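Review: the Hotby hand-held gripper pair, five months in

24 Mar 2021

I bought my Hotby pair in November, from Dradetier, for £347 plus postage. It is a set of two grippers you hold in your hands and close yourself, so that the cameras can record how a person folds a jumper and a robot can, in theory, be taught to do the same. I have been paid to fold a great many jumpers with it. What follows covers the good parts quickly and then the afternoon the right one refused to let go.

Out of the box they are fine. The body is chunky and black and sits in the hand like a large torch. The fingers are yellow, which the leaflet says helps the tracking and which also means you can find them under a duvet. Setup took most of an evening, largely spent on an app that wanted me to hold each gripper still for longer than I have ever held anything still.

The trigger has a nice light pull when new. The fingers come together evenly, and they will pick up a single layer of cotton off a flat surface if you come in low and slow. Knitwear is easier to grab and harder to let go of, a sentence I wish I had read somewhere before paying.

The fault first. On file 784 (I number them, the app doesn't) I closed the right gripper on the ribbing of a cardigan cuff, folded the sleeve across and released the trigger. The trigger came back. The fingers didn't. I lifted my hand and the whole cardigan came up with it, followed by the sheet beneath. I gave it a shake, and that was a mistake, as the wool had worked its way into the slide behind the fingers and the shaking wound it in further.

There is no release. I looked for one for some time. The Lumberg pair I had on loan before this had a little lever under the trigger that dropped the fingers open whatever was caught in them, and I thought it was a silly extra. I have since apologised to it. With the Hotby, the official method is to switch off, take out the screws and ease the slide back by hand. You do this with your other hand, naturally, having first persuaded it to put down the other gripper.

Two things make this more than an annoyance. The first is that the motor assist keeps pulling for as long as the unit believes the trigger is held, and with the slide jammed it believes exactly that. The housing got hot enough that I put it on the windowsill and stood back. The second is that the gap where the wool went in is quite wide enough for a fingertip, a bracelet or a good length of hair. I now tie mine up and leave jewellery in a saucer, and the leaflet mentions neither.

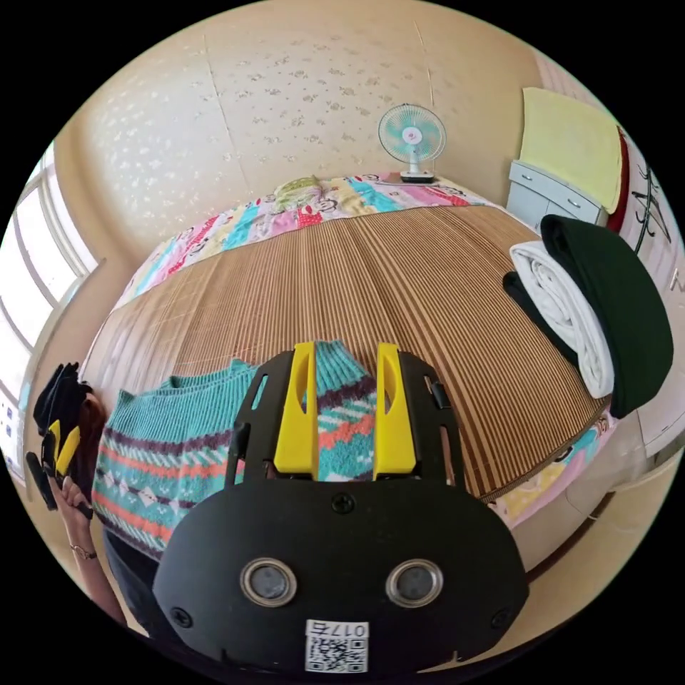 4 min read

Patterned knits like the turquoise one are the jumpers I worry about most, as the back of the knitting is often full of loose strands and it only takes one. Working on a bamboo or reed mat helps a bit. The fingers slide over it where they would bunch up a soft sheet, and I have had fewer accidental mouthfuls of bedding.

I wrote to Hotby the same evening. The reply came after 14 days and asked whether I had tried switching it off. I had. A second reply said that knitwear was "outside the recommended range of materials", a range I have been unable to find on the box, in the leaflet or on the website, where the largest photograph shows somebody folding a scarf. Dradetier were better and sent a replacement slide without any fuss, along with a strip of felt to close up the gap. The felt works. It is also a strip of felt, glued by me to a £347 pair of tools, and it looks it.

Since fitting it I have had one more jam, a small one, on a bobble hat. It came free with tweezers. The assist is now turned off on both sides (Settings, then Grip, then scroll past everything), and the trigger is heavier for it. My forearms have noticed. I would still rather have tired arms than another warm one on the windowsill.

Other grumbles, in no order. The battery cover on the left unit drops off if you look at it. The charging cable is short enough to be an insult. The app counts a jam as a "completed grasp", so somewhere in the data there is a very long and successful hold on a cardigan cuff, and I do feel for the robot that learns from it.

If you mostly handle towels, shirts and pillowcases, buy them, they're good – the fingers are accurate and the weight is bearable for a morning. For wool, pay more for the Lumberg or wait for the Rivera set, which is meant to have a release button on the outside. If you already own the Hotby pair, turn off the assist before your next session and ask Dradetier for the felt.

Two stars out of five. It was four until the cardigan, which has one sleeve longer than the other now and lives in the car.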